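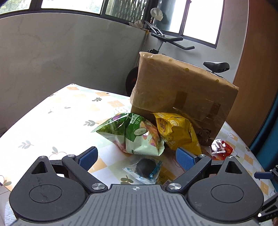
Chapter 4
Packaging and the Shelf Life of Food

Food begins to change as soon as it is harvested, cooked or fried. Fats react with oxygen, dry foods take up water from the air, and moist foods lose it. Packaging slows these changes. It also protects food from crushing, dirt and insects, and carries the information a buyer needs.

In this chapter you will study the main packaging materials and how each one deals with oxygen, moisture and light. You will also read two short case studies, one from a bakery in Sturnthorpe and one from the snack maker Kestik.

4.1 What makes a dry snack go stale

A fried potato slice holds very little water. Left in an open bowl, it draws in moisture and loses its crispness. The oil in it reacts with oxygen more slowly, giving a stale, paint-like smell. Light speeds up this second change.

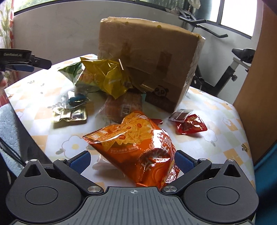
Snack makers must therefore keep out moisture, oxygen and light at the same time. Many use a film built up in layers, with a very thin coating of metal on one of them. Printed colour, such as the orange of the chip bag on the checked tablecloth, is usually laid down beneath a clear outer layer so that it does not rub off. Mwajuma Mfinanga compared coated and uncoated film at Kestik, storing 618 bags at 20 °C. Her results are given in Table 4.2.

Before reading on, note down the dry foods you have at home and the material each is packed in. You will need the list for Exercise 4.1.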